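Clilus Head-Mounted Recording Kit
For collecting first-person examples of two-handed tabletop work 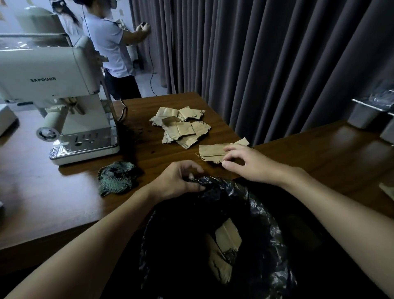 Clearing torn cardboard into a trash bag, seen from the head camera position.

Overview

The Clilus kit records manual work from the point of view of the person or machine carrying it out. It is supplied by Urkura to laboratories and companies that train robot control systems from demonstrations. The kit consists of a head camera, a recording unit, and the software needed to sort, check, and export the resulting material.

Clilus is intended for tasks in which both hands have different roles. Clearing a table into a bag is a typical case: one hand must keep the mouth of the bag under control while the other brings material toward it. The bag changes shape throughout the task, and the pieces to be collected may overlap or lie flat against the surface. Such tasks are difficult to script, and a learning system generally requires many varied examples before it can perform them with any consistency.

What is supplied

Head camera with wide-angle lens and adjustable mount
Recording unit with removable storage
Connecting cable, 3 m
Desk charger for the recording unit
Lens cloth and replacement mount pads
Printed operator guide
One license for the Pramov review software

A second camera mount is available separately for sites that wish to use the same camera on a fixed stand or on the head of a robot. The camera settings do not change between mounts.

Recording

A recording is divided into episodes. Each episode begins with a press of the start key on the recording unit and ends with a second press. The operator may add a mark at any point within an episode, for example when a piece is dropped or when the grip on the bag is changed. Marks are stored with the video and appear on the Pramov timeline.

The recording unit holds up to 368 episodes of standard length before the storage must be emptied. A light on the unit shows amber when space for 23 episodes remains. Recording stops automatically when the storage is full, and the episode in progress is closed and saved.

Episodes that are ended early are retained. Customers are advised not to delete incomplete attempts at the recording stage. An attempt in which the bag closes or a scrap slips out of the hand may be of value for training recovery behavior, and the decision to exclude it is best made during review.

Preparing a work surface

Urkura recommends that task areas be left in the condition in which the work would ordinarily be done. Other equipment on the table, people moving in the background, marks on the surface, and uneven light all form part of the conditions a trained system will meet later. A collection made entirely at a bare table under even lighting tends to produce a system that works only there.

The following points should be observed at every site:

The mouth of the bag should be within view when the operator looks at the near edge of the table.
The operator's sleeves should be pushed back or close-fitting.
The arrangement of loose items should be changed between episodes.
Bags should be replaced when torn.
Dark bags should be tested in a short trial episode before a full session. Glossy black plastic can lose detail in shadow, and the exposure setting may need to be raised by one step.

Persons who may appear in the background must be informed before recording starts. A notice suitable for display at the entrance to the room is included in the operator guide, along with a consent form that may be adapted to local requirements.

Review with Pramov

Pramov is installed on an ordinary desktop computer. Episodes are copied from the storage card and listed by task, operator, and location. The reviewer may trim the start and end of an episode, correct marks, and assign a result from the following list: complete, partial, recovered, or unusable.

The software ships with 19 task templates. The template for surface clearing divides an episode into opening the bag, reaching, gathering, placing, and releasing. Customers may edit these steps or write their own. Where two reviewers assign different results to one episode, the episode is held in a separate list until the difference has been settled.

Faces in the background may be blurred before export. The original file is kept unchanged unless the customer chooses to remove it.

Export

Approved episodes are exported as video with a matching text file of marks, steps, and results. Export may be limited to selected tasks or results, and each export carries a version number so that a trained model can be traced back to the episodes on which it was based.

Clilus records video and operator marks only. It does not measure grip force or joint position. Customers who require these measurements should connect the Chung timing module, which provides a shared clock signal for up to four external devices. The module is sold separately and is fitted to the port on the underside of the recording unit.

Collection service

Urkura also carries out collection on behalf of customers. The standard service provides 1,000 reviewed episodes of one agreed task, gathered by trained operators. Before work begins, the customer receives a written task description and a short trial set for approval. Changes to the task after approval are treated as a new order.

The service is directed by Po-yen Su, Head of Data Collection. Requests should state the task, the objects involved, the type of surface, and any conditions that must be included or avoided. Customers may supply their own objects. These are returned at the close of the project unless they are used up in the course of the work, as is usual with bags, paper, and cardboard.

Care and support

The camera lens should be cleaned with the cloth supplied. Mount pads should be changed when they no longer hold the camera steady. The recording unit must not be opened by the customer, and it should be kept clear of liquids on the work surface.

Software updates are issued each May and are free of charge to license holders. Updates do not alter episodes that have already been reviewed.

Ordering

The kit, the additional mount, and the Chung timing module may be ordered through the Urkura sales office. Educational institutions should include proof of status with the order. Replacement pads, cables, and storage cards are listed on the Clilus accessories page.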